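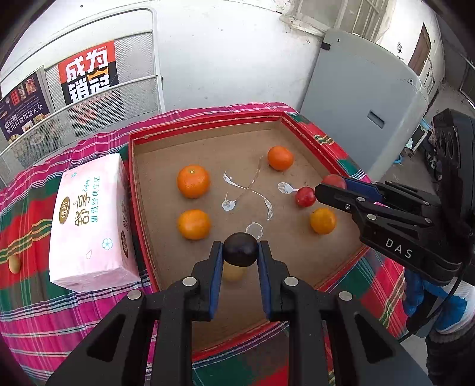 Page last changed: Saturday, August 29, 2020

Home | About Us | Classes | Fruit Table | Contact

About Timgate Kitchen School

Timgate is a small cooking school run by Marisol Rivadeneyra and Hauke Voß. We teach beginners how to buy, sort, store and plate fresh fruit. The first session is spent at the table with oranges, tomatoes and a shallow cardboard tray. Students learn to handle fruit without bruising it and to set it out so the pieces don't press on each other.
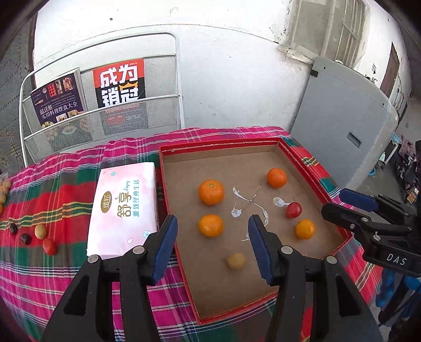

Plating comes later in the course, once sorting is a habit. Each course lasts 2 months and takes up to 20 students. The next one starts in February. We keep cookbooks in the room and you are welcome to read them before class.

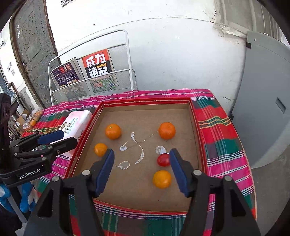
Socorro Ccori wrote to us after her course that she now checks her oranges every few days and throws out far fewer of them.

Contact: Timgate Kitchen School, 122 Forkach Street
Back to top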